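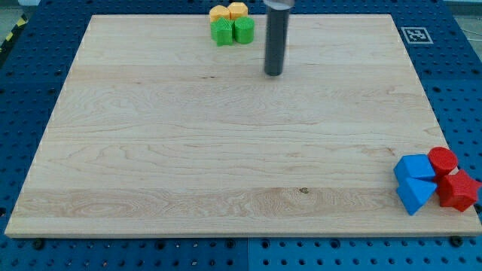 Wostov Laboratory Completes First Round of Tool and Camera Comparison

5/9/20

The Wostov Laboratory for Applied Automation has completed the first round of a comparison of arm-mounted tools, overhead cameras and motion controllers for tabletop sorting work. The results will be used to select standard equipment for the laboratory's teaching and research stations.

The comparison covered 6 combinations of tool, camera and controller. Each combination was run through the same set of 63 block layouts on a wooden board, and the outcome of every attempt was recorded by the station software and checked against the video record. In all, 1000 separate pushing moves were included in the final analysis. Moves interrupted by a network fault or an operator stop were left out.

The study was led by Rachid Ghoneim, senior engineer for robotic systems, whose group maintains the laboratory's shared test stations.

"We have bought equipment for many years on the basis of data sheets," Ghoneim said. "A data sheet gives the reach of an arm and the resolution of a camera. It does not give the number of times the two of them together will leave a block half an inch from where it should be. We wanted that number for our own tables."

Blocks, board and tool

Test layouts use small plastic blocks in red, blue, green and yellow. The shapes include a cube, cylinders, a star and a five-sided block resembling a small house. A typical layout asks the arm to leave the yellow and green blocks together in one part of the board and the blue and red blocks together in another, with clear wood between the two groups. Other layouts require a single block to be moved out of a group without disturbing its neighbors, or a line of blocks to be closed up from one end.

The blocks have a textured, 3D-printed surface. According to the project report, the texture was kept on purpose. Smooth blocks slid too freely in early trials and tended to hide differences between controllers, while the textured blocks made it easier to see when a tool had lost contact or had pressed too hard against a corner.

The board is of pale wood and lies on the blue perforated table used at the laboratory's stations. A square black-and-white marker on the table gives the camera software a fixed point of reference. The position of the board is measured against this marker before each session.

Two types of tool were compared. The first is a plain, dark gray cylinder with a rounded lower end, held vertically from the arm, which moves blocks only by pushing them. The second is a two-finger gripper made by Orer, which can push with its fingers closed or pick a block up and set it down. Both were tested at the same travel speed and with the same upper limit on sideways force.

Findings

The cylindrical tool performed better than had been expected when the study was proposed. For layouts in which blocks only needed to be gathered into groups, it completed the work with fewer corrections than the gripper did with its fingers closed. The report attributes this to the round cross section of the tool, which presents the same surface to a block no matter how the wrist is turned. The closed gripper is wider in one direction than in the other, and the controller had to account for the difference each time the direction of travel changed.

The gripper held a clear advantage in layouts where a block had to leave a tight group. When blocks are touching, a pushing tool must often move one or two of them aside to reach the third, and the blocks moved aside must then be brought back. The gripper was able to lift the chosen block straight up in most of these layouts, although it had difficulty where there was too little room for both fingers.

The star-shaped block was the most difficult for either tool. Contact with the end of one arm of the star frequently caused the block to turn in place without moving forward. The cylinders presented a different problem, in that a push slightly off center sent them to one side. The cube gave the most consistent results of any shape in the set.

Cameras and controllers

Differences between the cameras were smaller than differences between the tools. Both units located blocks reliably under the laboratory's normal lighting. With the overhead lights dimmed, the lower-cost camera more often reported two touching blocks of similar color as one object. The fault was most common with the yellow blocks against the pale wood, and it was reduced, though not removed, by a change in exposure settings.

The two controllers under test were the laboratory's existing unit and a newer model supplied on loan by Fahmy. The Fahmy unit responded faster to camera updates, and the arm accordingly stopped closer to its target on short moves. On moves longer than the width of a hand, the two units could not be separated by the test. Operators found the older unit easier to stop and restart in the middle of a layout, and the report recommends that the restart procedure on the newer unit be revised before it is placed in general use.

Setup time was also recorded. Changing from one tool to the other, including a new calibration against the table marker, took an average of 17 minutes. Ghoneim's group considers this too long for a teaching station that may be used by several classes in one day, and has begun work on a quick-change collar that would keep the calibration for each tool on file.

Recommendations

The report recommends that teaching stations be fitted with the cylindrical tool and the existing controller. Introductory course work at the laboratory consists chiefly of grouping and alignment tasks, for which the simpler tool is sufficient, and it has no moving parts to maintain. The Orer gripper and the Fahmy controller are recommended for research stations, subject to the change in restart procedure noted above.

No recommendation has been made on cameras. The group has asked for additional time to repeat the low-light trials with a second sample of each unit, as the difference observed may reflect one particular camera and not the model as a whole.

"I would be cautious about reading this as a ranking," Ghoneim said. "These are small blocks on one kind of board. A laboratory handling bags or cables could run the same comparison and come to the opposite conclusion. We have tried to write down the method carefully enough that they can find out for themselves."

Second round at Girkwood

A second round of testing will be carried out at the laboratory's Girkwood site, where a matching station is being prepared. The purpose is to determine whether the results hold when the same layouts are run on a different table, by different operators, in a room with daylight. The layouts, block files and scoring rules will be transferred without change.

The second round will also add a test of mixed tasks, in which an arm must first gather scattered blocks by pushing and then place one of them at a marked point. Tasks of this kind were left out of the first round in order to keep the two tools on an equal footing.

Work at Girkwood is scheduled to be completed by the end of August. A combined report covering both sites will be issued after that date and will include the final recommendation on cameras.

Availability of materials

The block designs, the full list of layouts and the scoring rules used in the first round are available on request to schools, colleges and other laboratories. The designs may be printed and used for teaching without charge. Requests should be sent in writing to the Robotic Systems Group at the Wostov Laboratory and should state the type of arm and tool on which the tests will be run, so that the correct version of the layout files can be provided.

Groups that carry out the tests on their own equipment are invited to submit their results for inclusion in the combined report. Results should be accompanied by the raw score sheets and a short note on lighting conditions and table surface. Submissions that cover only part of the layout list will be accepted and will be identified as partial in the published tables.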